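Call for participants: Prinby Student Robotics Project, summer session
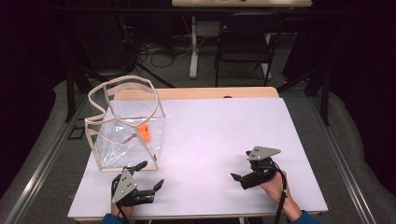 Rahel Haslinger, from last year's group, told us the listing should say up front that most of the hours go into repetition, and that people who sign up to build a robot from scratch will be disappointed. She also said she would do it again.

So, up front: this is a project about teaching by hand. Participants use a pair of hand-held grippers to do ordinary table tasks, such as putting small objects into bags and taking them out again. The recordings are used to train a two-arm robot on the same tasks. Each participant does the recording, checks their own recordings, and works on the training side with a partner. Very little of the session is spent on mechanical design.

The session is run by the Prinby robotics club at its workshop in Stosdale. It is open to students currently enrolled in any two- or four-year college program, and to high school seniors who will be 18 by the first day.

What you will do

Weeks one and two are training. You learn to hold and calibrate the grippers, set up the table, and start and stop a recording. Everyone finds the grippers awkward at first. Your fingers can't feel what the jaws are touching, and thin plastic is harder than it looks.

From week three you are assigned a task and a partner. You record in blocks of 25 minutes with a break after each one, then label the blocks and throw out the bad ones. Last year's group kept 1,666 recordings. The folding task had the highest reject rate, mostly from people moving too fast at the end.

The last two weeks are for training and testing. Each pair writes a short report, including what failed, and runs its task on the robot at the club's open evening.

What we ask for

You need to be able to stand at a table and use both hands for the length of a block. Tell us if you need a different table height or a chair and we will set it up. You should be comfortable with spreadsheets and with following a written procedure exactly. Some Python is useful for the training weeks, but we teach what is needed. Left-handed applicants are welcome and we would like more of them.

Attendance matters more than experience. Sessions are two evenings a week, three hours each, and anyone who misses more than three evenings will lose their table slot to the waiting list.

What you get

There is no fee. Participants receive a stipend of $314, paid in two parts, one at the midpoint and one after the report is turned in. High school seniors need a signed form before the first payment. We can provide a letter for course credit, but your school decides whether to accept it, so ask your advisor before you apply.

Recordings show the table, your hands and sleeves, and whatever part of the room is in view. Names are not stored with them. You will be asked to sign a consent form that covers this, and you can read it before you apply.

How to apply

Send one page to Qianru Peng at the club office. Include your school, your year, the evenings you can't make, and a paragraph on something you have done that took patience. We don't need a resume or grades. Put "Wevurik session" in the subject line, which is the name of the software we use and how we sort the mail.

Applications are due Friday, May 6, 2022. We can take up to 73 applications before we close the list early. Zhiqiang Luo will contact everyone who applied, including those we can't place, and short tryouts at the table will be held later in May. A tryout takes half an hour and no preparation is needed.

Questions about the stipend go to Xiaoqing Meng. Questions about access or parking go to the front desk.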